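Drimen candle holders, black, set of three – a review

I bought these in August, when the evenings were still light and I had no earthly need of candles, so they've had a good long trial by now. The set cost me 52 pounds from Kyriakidis, and I did dither over it, I'll admit!

What won me over was how slim they are. My shelf is already home to some speckled bowls I'm very fond of, and I didn't want anything that would crowd them.
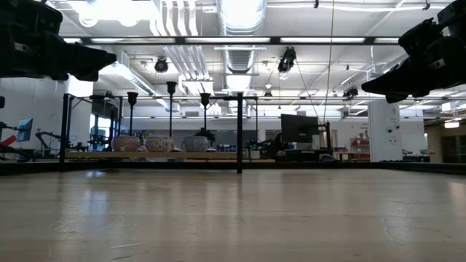 Slender black poles with flared tops, behind the speckled bowls.

The tops are small cups, made for tealights, and the feet are wide and round, so I don't fret about them on a wooden board. The heights differ a little too, and that's what makes them look like a proper group – a matching row would have been rather stiff, to my mind. 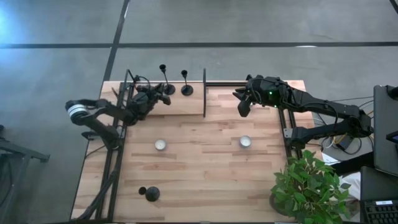 As for what to put in them, I tried the cheap tealights first and then a bag of 100 from Rivix, in the silvery metal cups. Both sorts fit nicely. Do pop the candle in straight, mind, as a crooked one looks dreadful from across the room (and you will notice it every single time you sit down).
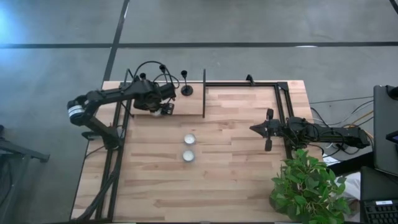
Dusting is my one grumble. Black shows everything, and the stems want a soft cloth every week or so. Even so I'd buy them again, and I've already got my eye on a second set for the landing. 9 out of 12 on my usual scale.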